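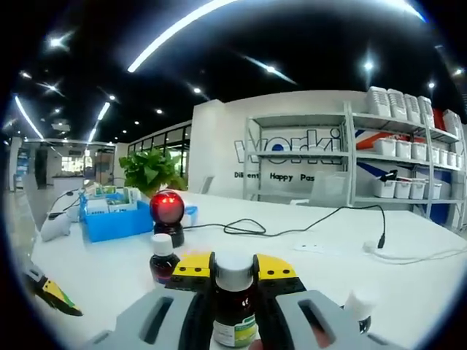

Carter Li wrote to us last winter to ask why a pharmacy would bother to mix its own cough syrup when the shelves are full of it. We get the same question at the counter most weeks, so we now answer it on this page along with the rest of what people want to know about us.

About Narner Pharmacy

Narner is an independent pharmacy in Teltville. We fill prescriptions, give vaccines, and prepare medicines by hand for people who can't use the ready-made kind. That last part is called compounding, and it takes up the back half of the building.

Most people who come in don't need anything compounded. If a factory-made product suits you, we will tell you so and sell you that. Plain cough syrup falls in this group. We make a version only when a doctor orders one, usually for a patient who reacts to a dye or can't have sugar or alcohol.

What we make

Liquids are our most common order. A child may need a drug that is sold only as an adult tablet, and the parents can't be expected to cut it into eighths. We turn it into a liquid with the dose worked out per teaspoon or per milliliter, and we hand over an oral syringe with it. Cherry and grape are the flavors we keep all the time. Banana can be had if you ask a day ahead.

We also make creams, ointments, capsules and troches. We don't make injections or eye drops. Those have to be prepared in a sterile room, and we don't have one. If you need them, we can send your prescription to a pharmacy that does.

Animals make up a good share of our work. Cats do better with a paste than a pill, and we will mix medicine into a fish or chicken base if your vet agrees. Please bring the animal's weight with you, and leave the animal in the car with someone or at home.

How it works

A compounded medicine always needs a prescription. Your doctor, dentist or vet can send it to us directly, or you can bring the paper in. A pharmacist checks it against your other medicines and calls the prescriber if something is unclear. Simple liquids are usually ready the next business day. Capsules take 2 business days. We can make up to 100 capsules in one batch, so larger orders take longer.

Each item leaves with a label that shows the strength, the date it was made and the date to stop using it. Compounded liquids don't last as long as the bought kind, and many have to go in the refrigerator. Read the label even if you have had the same thing before, as the storage directions can change when the formula does.

Cost and insurance

Some plans pay for compounded medicine and many don't. We will give you the price before we start. If you want to file a claim yourself, ask for the long receipt, which lists every ingredient.

Returns

State rules don't allow us to take back medicine once it has left the store. We do accept old and unwanted medicine for disposal. The drop box is inside the front door, left of the greeting cards. Needles can't go in it.

Where we are

We moved to 339 Carrier Street on 20 August 2018. Before that we were in the Kanix Building across from the post office, and some online maps still send people there. Parking is behind the store, off the alley. The rear door has a ramp and a bell, and someone will come and open it for you during store hours.

We close for inventory one day each January. The date is posted at the register and printed on the bags in the weeks before. Refills due that week can be picked up early if your insurance allows it.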